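Jadora Desk Sets
Secondhand keyboards, mice and small office items from Hullari

Jadora is our name for mixed lots of used desk equipment. We take the items from offices that are closing or moving, check them, and sell them on as sets for home offices, classrooms and front desks. The keyboard and mouse are the core of every set. Power strips and other small items are added from what we have on hand.

Sets are put together at the Hullari workroom. You can come in and look before you buy, or order by phone and have the set shipped in a cardboard box.

What is in a standard set

Keyboard, full size, white or black
Wireless mouse
Power strip
Box and packing paper

Batteries are not included. Mice that need a USB receiver are sold with the receiver taped to a card. Please check that it is there before you throw out the packing.

On the sorting table: keyboard and power strips, and a mouse with two remote controls.

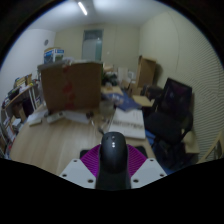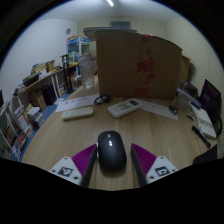
Page last changed: 3 November 2019

Condition

Keyboards are cleaned and every key is pressed with the board plugged in. Worn lettering is not treated as a fault. If more than 2 keys have lost their lettering we mark the set as Grade B and take 5 off the price. Mice may have light scratches. We do not polish or repaint anything.

Power strips are tested under load. Any strip with a cracked case or a loose outlet goes to recycling and is not sold.

Remote controls

We often get remotes without the equipment they belong to. They are sold separately, as found, and we can't tell you over the phone whether one will work with your unit. Bring the old remote or its model number with you. Remotes can't be returned.

Ordering

Standard set: 135
Grade B set: 130
Extra power strip, with a set only: 5

Orders of 3 sets or more are packed together unless you ask for separate boxes. Cindine handles our deliveries. Allow five working days. Pickup is free from the Reddy Building, rear entrance, and you will need your order number.

Returns

A keyboard, mouse or power strip that doesn't work can be exchanged within two weeks. Keep the box. If we don't have the same model we will offer the nearest one we have, or your money back.

For larger lots or to offer us equipment, ask for Sivaprasad Hegde at the workroom. We do not take printers or tube monitors.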